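3.2 Folding surface and garment layout

Households in the Pevstead sample rarely had a table large enough for laundry. Most people folded on a bed or on the floor, and those who used the floor usually put something down first. We followed that habit. A flat sheet was spread over the concrete and pulled out by hand, and it was not ironed between garments.

Accept cookies to continue reading. Manage preferences

T-shirts were laid out one at a time on the sheet (Figure 4). Nordin and Khondokar (in press) found that folders correct the hem before the sleeves, and we kept the hem as the first point of contact for that reason.

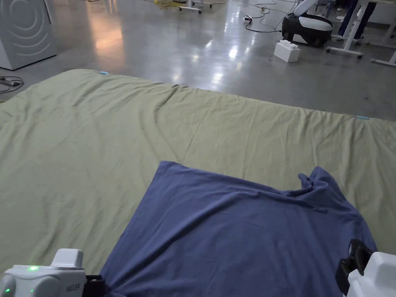
Figure 4. Blue T-shirt on the green sheet, held at the lower left corner of the hem. The fabric is bunched at the right.

Creases in the sheet itself were a bigger nuisance than we expected. A ridge under a thin cotton shirt can be mistaken for a fold in the shirt, and two of our coders – Torvik and Dahlgren – disagreed on several early trials until the rule was changed. From July onward a garment counted as flat if its own outline was straight along the hem and both sides, whatever the sheet was doing underneath.

Colour also mattered. Grey shirts were dropped after the Hedport pilot, where their edges were hard to pick out against the floor. Of the 941 trials kept for analysis, 110 used a blue shirt.

12 shares | 3 comments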